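Plarach releases version 9 of its planning software

4 Feb 2023

Plarach, the small software company from Wullthorpe, has released version 9 of Bajwa, its motion planner for robot arms. The new version joins planning and grip control in one program, so that users do not need to write the connection between them by themselves.

The simulator has been rebuilt also. It comes with 20 ready tabletop tasks, and every task can be started from many different arm positions.

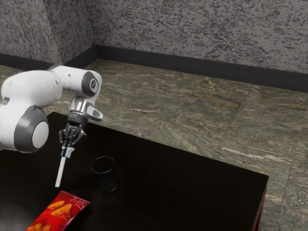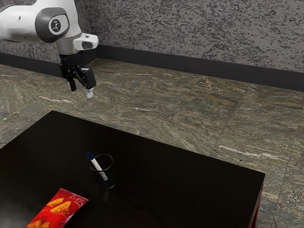 Marker and cup task in the Bajwa simulator: the marker in the gripper, and the marker in the cup.

According to the company, the planner now checks the path again each 93 milliseconds - the previous version did this only at the start of a movement. If an object has moved, the arm gets a new path without stopping. The company also closed 132 reported errors, most of them in the import of robot models.

Version 9 is free for schools and universities. A package for the Plestden controller is planned for April.

Related items
Plestden controller gets new network driver
Wullthorpe opens robotics course for adults
Bajwa 8: what has changed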